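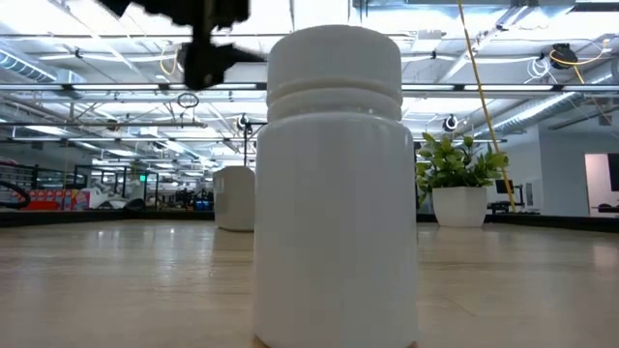

White plastic bottle, wide screw cap

Home Shop Storage Bottles & Jars Care Contact

Handard Wide-Cap Bottle, plain white
Item 788 – $23 for a pack of 9
Sold by Sideo

Handard calls this "the last bottle you will ever buy." We sell bottles for a living and we don't believe that about any of them. It is a decent screw-cap bottle for dry goods, sold without a label, and the price is fair if you need the whole pack. If you need one, wash out an old vitamin bottle.

The maker also says the cap is airtight. Müzeyyen Uçar in our returns department filled a few with milk powder in May and left them on a damp basement shelf. Most stayed loose and pourable. One went lumpy along the side, and she thinks the cap had been started crooked. We'd say "closes well" and leave it there. Don't put your only copy of anything in it.

We dropped the Ateş version last year. It cost more, the maker promised a "memory seal," and we never got a straight answer about what the seal was supposed to remember.
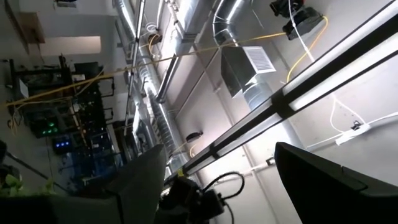 Light and heat

White plastic keeps out some light. How much, Handard won't say, and the sheet they sent us has a graph with no numbers on it. Keep spices in a cupboard as you would anyway. Hand wash only – the dishwasher claim on the old carton has been removed, and we would like to know why.

What it's good for

Buttons, baking soda, plant feed, dry pigment, salt for the sidewalk. A wide opening is easier to scoop from, though a tablespoon still catches on the shoulder if you're in a hurry.

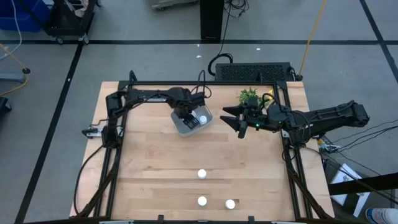 Oils are another matter. Oleksandra Maksymiv, who buys for us, kept mineral oil in two of them and found a greasy ring on the shelf under one. Handard blames overfilling. Maybe so, but we no longer list oil as a use, and we won't refund a shelf liner.

The Isness pour spout does not fit this cap, whatever the Isness box says. Returns accepted on unopened packs.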